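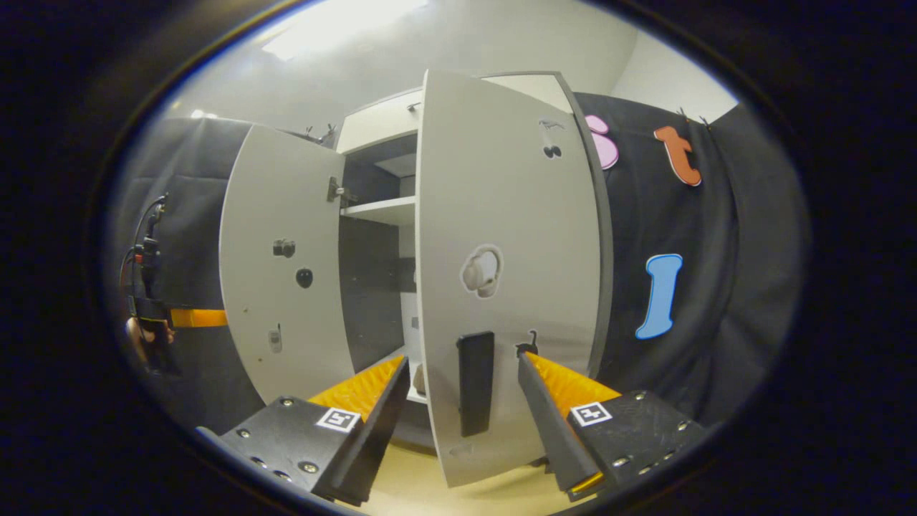
May, evening: cabinet doors, second session

Started at nine with the cabinet between the curtains and both doors open. The left grip is held out at the edge of the left door, the other works from the front. Oduor took the left one and I took the right.

Fingers are the orange wedges from Awuor's last print. The black strip on the inner side is new stock from Belen, slightly thicker than the old, so the jaws now close 2 mm early and the zero has to be set again each time a strip is changed. Wrote the offset on the bench sheet.

Retightened all the plate screws before the first run. One on the right plate took a quarter turn. Markers left where they were; moving them means repeating the calibration, and I have no wish to spend another evening on that.

Ran 13 passes on the right door. The long handle suits the wedges well if the approach is square to it. From an angle the tip skates along the door face. The small handle on the upper panel is harder and I have put it off.

Lok-yiu wants 70 passes before she refits the model. At tonight's rate that is several more evenings. She also asked for the lens to be checked near the rim, where straight edges bow most.

To do: recut one strip, shorten Oduor's cable run, ask Vratislav whether the Coter bracket fits the second plate. Stopped at half past eleven.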